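Bench notebook, Bundska workshop - June, started writing at about half past four

Tea first, then notes, which is the wrong way round according to Ankica, but my hands were cold and the kettle was already on.

Most of today went on the small metal stock: springs, rings, the odd lengths of thin stuff that live in the bottoms of drawers and come out in one lump. We have been putting this off since the move from the Robichaud building, when everything from the old cabinet was tipped into whatever was nearest so that Braulio could get the cabinet itself down the stairs. I don't blame him for it (it was a horrible staircase) but we have been paying for it ever since, every time somebody wants one spring and has to lift out a whole family of them.

The plan, as agreed with Ravinder over lunch, is a simple one. Anything tangled gets untangled on the table, where there is room to see it, and then goes into a bin. Rings are to be kept apart from springs if we can possibly manage it. Anything that has lost its shape goes in the scrap tin by the door. I had wanted a finer sort than that, by wire thickness and so on, but Ravinder pointed out quite kindly that I have wanted that for years and it has never once happened, so coarse it is.

The thin chainy pieces are the worst of the lot. They look like nothing at all, a little twist of metal you could lose in a pocket, and then they hang on to themselves like brambles. What seems to work best is holding the thing at two places close together and easing, never tugging. 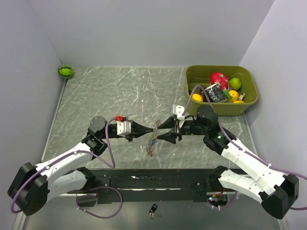
Mirjana has a theory that you should always start from the middle of a tangle and let the ends look after themselves. I was taught the opposite by my first supervisor, find an end and follow it home, and I have been doing it that way for so long that I can't really judge. We tried both this morning on a knot out of the old cabinet, and I would call it a draw, though she would want it written down that hers came out first. There, Mirjana, it is written down.

Springs next. I still like springs, even after a day like this one. The trouble is that two coils of the same size will wind into each other if you so much as look at them, and then the harder you pull the further in they go. You have to turn one against the other, like taking a key off a split ring, and be patient. Normand uses an old knitting needle down the middle and slides them off one at a time, which is slow but very soothing to watch. He has offered to bring in a second needle from home and I have said yes please.

Rings turn up in among the coils all the time, by the way, and they are easy to miss because they are the same colour as everything else. Worth going over a pile once just for those before starting on the coils themselves.

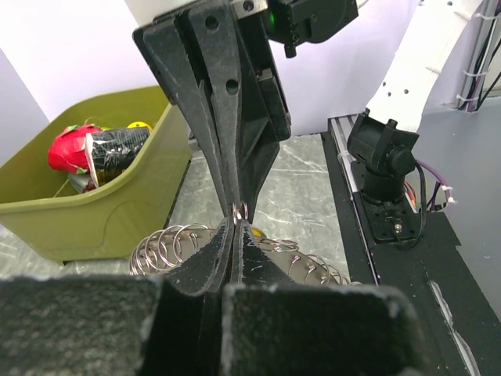 Small ring at the fingertips, coils behind, green bin to the left.

A few things to settle before we carry on:

Labels. The Trelano ones peel off plastic in warm weather, so I would like to go back to the card tags on string, even though they are ugly. Braulio is against. We can argue about it over a biscuit.

Reordering. Ekard will only sell the light springs in boxes of 900 now, and we get through almost 40 in a good month, so please let's not order any until we know what we own already. Ankica has the old stock list, which says 670, but that was from before the move and she doesn't trust it any more than I do.

Drawers. The shallow ones are better for rings and the deep ones are a menace for everything. Could whoever has the spare dividers put them back on the shelf over the sink? I looked twice and then gave up and made one out of a cereal box, and it is holding up rather well.

Tomorrow I'll start with the heavier coils while the light is good, and Ravinder has promised me an hour after the deliveries are in. Scrap tin needs emptying, it is nearly up to the lid. Also we are out of milk.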